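**Workshop book, January – wire-rimmed bags and block boxes**

Started 10.30, finished before lunch.

Purpose of the morning was to settle the container for the small-block sorting kits going to Naltosia. The old rigid tubs are fine but they take up a whole shelf at Trastness and the lids crack. Laine wants something clear that folds flat, stands up by itself on a table and has an opening wide enough that people aren't fishing about for the last block in the corner.

Pattern is the one from the Cormier sheet, second version. Clear film, white wire along the edges, open top, back panel left taller than the front. Making up took nearly 50 minutes, most of it on the corners. Next one should be quicker now the template is cut.

Blocks are the small cubes from the mixed tin, plain colours, stud on top. They were put down partly in the container and partly on the bare table in front of it, no pattern to it.

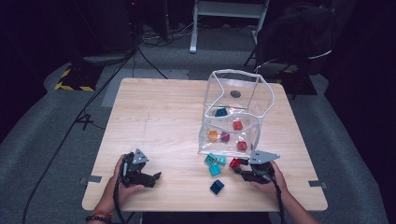 *Container on the light table, mixed cubes. Teal ones still outside.*

Notes on the container:

- It stands, but it sags. The wire holds the outline and the film does what it likes in between. I don't mind this for a kit that gets emptied and filled all day, Laine minds it a bit.
- Colours read well through the sides. Red and maroon are harder to tell apart with the window light on the plastic. Navy and teal are fine.
- Taller back is worth keeping. Gives you something to aim at.
- Pale table top is good for this. Tried the grey mat last month and the navy cubes got lost on it.

Wire: we have two kinds left. The bare one is neater and holds a corner better. The fuzzy white stuff is kinder on the film and easier to see, but it bends if you look at it and the rim ends up wandering. You can push it straight again by hand. It has never stayed straight for a full session. 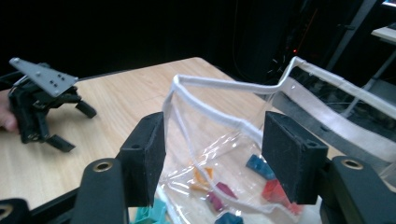 Photo: Trastness workshop / L. Urbonaitė

The rim is up at one side and dips along the top, so the mouth is open but crooked. Film is badly creased as well. Some of that is from folding – the Enoren roll comes folded in 4 and the lines don't come out. Asked whether they do it on a core, waiting to hear.

Blocks sit at all angles in the bottom. For the kits I'd like a stiffer base so they lie flat and can be picked out one at a time. Offcuts of clear sheet would do, 2 layers if one is too floppy.

To do:

- Cut bases from the clear offcuts, try one loose and one taped.
- Double the wire on the top edge only.
- Pull the maroon blocks from the kits, or the red. Laine to choose.
- Order 30 m of film, on a core if they'll do it.
- Put the tin back under the bench when finished with it. It was left by the door again.

Template is in the flat drawer, marked "back tall" in pencil.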